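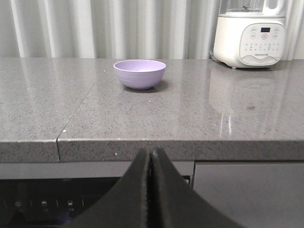

Rima Rawashdeh thinks we should stop cutting the privet back and start taking it out by the roots, even if that means clearing a third of the ground we planned. She walked the Ernside strip end to end in the morning and left a message on the bench phone. In her view the stumps we cut last season have come back thicker than before, and the lower bank will be all privet again by summer if we carry on the same way.

I went down after lunch to look. She is right about the lower bank. Most of the stumps between the culvert and the second fence post have several new shoots each, some of them knee high. The upper bank is better. We painted those stumps straight after cutting, and on the lower bank we left it until the end of the session. I'd put the difference down to that before anything else, but the lower bank also gets more water, so it isn't a clean comparison.

Tried pulling by hand and with the lever. Small plants come up fine after rain. Anything thicker than a thumb needs the lever, and the hole it leaves on the slope is bad. Two of the holes had already slumped at the edges when I walked back past them. Filled both and put jute over the top. So, for now:

Lower bank, flat part: pull everything.
Lower bank, slope: cut and paint at once, one person cutting and one painting.
Upper bank: leave alone except for seedlings.
Foot of the bank by the channel: do nothing until we hear about access.

Access is still not settled. The channel edge belongs to the drainage office and the top of the bank goes with the rail land, and our permit only talks about "the planting area," with a map that doesn't match the fence. I've asked for a new map. Until it comes, keep inside the wire.

Potting shed

Lomandra: 14 trays pricked out and on the outside bench. Good roots, a bit pale. Moved them out of full shade and gave them a half-strength feed. Check color again before doing anything else to them.

Dianella: poor. Three weeks in and hardly anything up in the untreated trays. The trays from the soaked seed are ahead but patchy. I sowed both lots from the same bag, so the seed is not dead. Leave them another month. Don't tip them out, we did that two years ago and found seedlings in the compost heap.

Wallaby grass: sown direct into two trays as a test, very light cover of sand. Came up fast. One tray has been scratched over by a bird and will need resowing. Wire lid is now on both.

Kangaroo grass: not started. Seed still needs cleaning. The Gorno sieve has a split along the rim and lets chaff through on one side, so use the old one until we get a new mesh for it.

Numbers for autumn. The plan says 3,000 tubes for the whole strip. I don't think we can get there with the bench space we have, and if we leave the slope mostly uncleared we won't need them. Rima wants to keep the figure and plant the flat part more densely, which would shade out the weeds sooner. I'm fine with that if the watering can be managed. The tank was below the tap line in February last year and we carried water from the road. I would want a second tank, or a firm promise of the standpipe, before we pot up that many.

Mulch

Juststead offered another load of chipped branches, free, delivered to the gate. The last load had cotoneaster berries in it and we are still picking out the seedlings. I've told them yes if it is trunk wood only and no if it is hedge trimmings. Whoever is there when it comes, please dig into the middle of the pile before it gets tipped. If there are berries, send it back.

The old Saab is no good for carting it down the track now. The trailer hitch is loose and the track is soft below the gate. Use barrows and the boards.

Other things seen on the walk

Blue wrens in the saltbush near the bridge end, so leave that clump standing even though half of it is on the wrong side of the path. Wandering trad is coming under the fence from the gardens again. Rolled it back to the wire and bagged it. Someone has tipped lawn clippings over the fence in the same place as before. Will put a note through the doors on that side.

Erosion pins: read the top row only. No change on any of them. The bottom row is under leaf litter and I ran out of light.

To do next session
New blades for the loppers
Dye for the stump paint, we are nearly out
Bottom row of pins
Ring drainage office about the map
Lid for the seed bin, mice have been at the corner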